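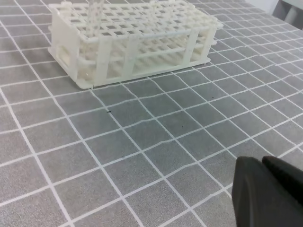
Ryan Entwistle asked, before any of us had sat down, how much of the day's running would be done with one tube in the rack. It was a fair question and I have kept it in mind while writing this.

Progress report to the Rusevus fund, 2022-06-17
Tube handling trial, Irnville

The third payment depends on your seeing an account of the Irnville open day, so that comes first. Wragg ran the arm for us and for visitors from Trarnero. We were shown 6 planned runs on the bench, each one a pick from the white rack and a return to it. Four went through cleanly. In the other two the operator stopped the arm and started again, and Wragg's handout lists both as completed. I have asked for them to be listed as restarts.

Wragg also quotes 201 picks done before the visit. We have had the total but no log, so I can't tell you how many needed a hand. Until the log arrives I would not use that figure in anything the trustees sign.

The arm is gentle with glass, and the wrist camera is better placed than it was in the spring. What we did not see was a full rack, a capped tube, or a rack moved between runs. Our own lab staff deal with all three every morning – usually in a hurry.

Spending is within budget. The gripper fingers were 3 weeks late and the cost of that fell on Wragg.

For August I propose a second visit, with our racks, our tubes and one of our technicians choosing the order. Wragg has agreed to the racks and is still thinking about the technician. I recommend holding the third payment until that visit has taken place.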